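Small claims mediation over a fence, do I open with my real number?

plundow49
Hi all, long-time reader, first post. My neighbor and I share a fence that blew down in March, and the court has sent us to mediation before they'll give us a hearing date. The repair bill is $2000 and I'd be happy to get half. Do I just say so at the start and save everybody the afternoon? I'd love to still be on speaking terms with them after!

Seixas
Welcome! Please don't open with your bottom line. I did that in my own case (a driveway, long story) and spent the next 5 hours being nudged below it, very politely, by a very nice mediator. Ask for the full bill, bring the invoice, and leave yourself some room to be generous later on.

drokgate
I have to disagree a little with Seixas, and I say that fondly. With a stranger, sure, start high. With a neighbor you'll be waving to for years, a padded number can sour things before the coffee is poured. I'd tell the mediator your real figure in the private session and ask them to keep it to themselves.

Seixas
Fair point on the private session — but they can only hold a number back if you're clear that it's confidential. Say it out loud, and say it twice.
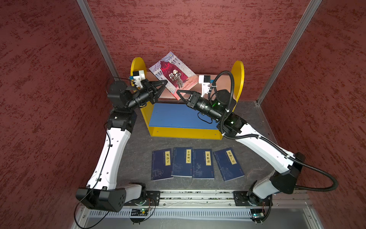 Posted by jelomgate | Member | 7 replies

I'm somewhere between the two of you. Before you pick any number, find out who owns the fence, and dig out your survey if you have one. Ours changed the whole conversation, and we ended up splitting the posts and paying for our own panels. Good luck, plundow49, and do come back and let us know how it went.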